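4.3 What goes into a mixed box

Much of the advice literature on household moves treats the sorted box as the normal case. Books go with books, kitchen things with kitchen things, and whatever is left over at the end is assumed to be small in volume and of little interest. We doubt this. The earlier Andport survey, which is the usual source for the claim, asked people to name the category of each box after the move was over, and people are generous to themselves when they look back. A box labeled "bathroom" was entered as bathroom. Nobody opened it.

Our own records were made while the boxes were still open. They cover 2120 boxes, packed by households in Pukbridge and the surrounding towns, and each was entered by what it held at the time of the visit. The coding scheme follows Kelmendi in its broad outline, with one change. Where that scheme forces a choice of main category, ours allows "mixed" as a full answer. Coders had 17 categories to work with. Two coders worked on each box separately, and disagreements went to Lavoie.

The change matters more than we expected, and we are not fully comfortable with it. A coder who is allowed to say "mixed" will say it often, in the same way that a survey with a "don't know" option collects a great many of them. Strachan raised this point early and remains of the view that part of our result is an effect of the form. We have no good answer to her. What we can say is that the mixed boxes do not look like sorted boxes with one or two strays. Containers of different kinds lie side by side, some with contents and some without, and packages rest among them with no order that we could defend in print.

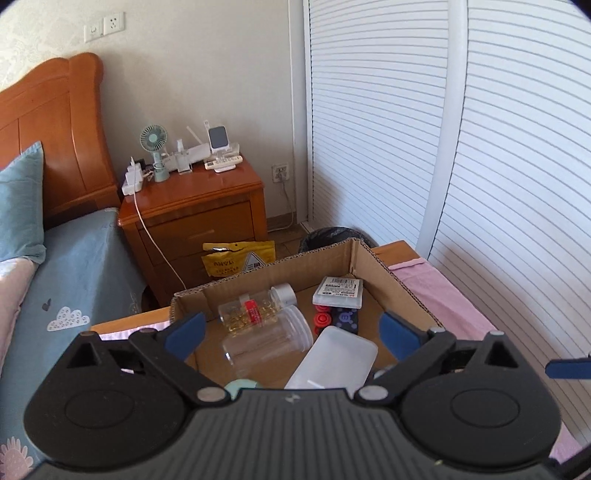 Figure 3. An open box on a table in a bedroom, coded as mixed. Contents include two clear jars lying on their sides, one with small gold-colored pieces in it and one empty, along with cases, red round plastic pieces and a dark navy package with purple dots.

The second difficulty is the empty container. Kelmendi gives it no code at all, and in the Vondovov study it is folded into "waste," on the argument that an empty jar has no use until something is put in it. That argument would also make waste of most suitcases. In interviews, people defended empty jars and cases with some force — they were good jars, they had lids, they would be wanted in the new place. Whether they were in fact wanted is another matter. Our follow-up in September reached too few households to settle it, and the answers we did get were mostly from people who had not yet unpacked.

We therefore kept empty containers in the count as objects in their own right. This raises the number of items per box and makes our households look more cluttered than those in the earlier work. Readers who compare the two sets of figures should bear that in mind, and we would prefer that they did not compare them at all.

A last caution concerns layers. An open box shows its upper contents and hides much of the rest, and our coders were asked not to disturb the packing. Entries describe what could be made out from above. It is possible that some boxes coded as mixed were well sorted farther down, with odds and ends dropped in at the end to fill the space. We think this is less common than it sounds, but we have only our impression to go on.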